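The long way to a good cup

Iverthorpe has had a coffee roaster since the 1960s, but until recently most people in the town drank instant. Teodoro Valcárcel grew up over his parents' grocery on Segura Street and remembers one jar lasting the family a month.

He now roasts in the old dairy behind the station, in batches of 14 kilos. The beans arrive in sacks from two farms and rest for a few weeks before he touches them. A light roast takes him less time than people expect. The waiting comes afterwards, as fresh beans need several days to settle.

His advice for home is simple. Buy small bags, keep them shut and grind only what you need. Use water just off the boil, 300 grams of it to a large mug, and weigh the coffee as well. Most bitter cups he is asked about were ground too fine.
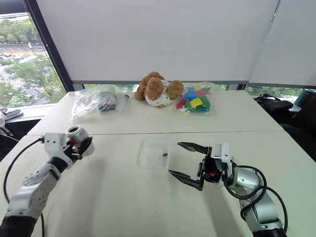

Where to drink it

Odeck, on the market square, serves his darker roast and opens early. Praletti is smaller, with 24 seats and a short menu of cakes. Both change their filter coffee in February, when the new crop comes in. Valcárcel sells from the dairy door most mornings, and regulars bring their own tins.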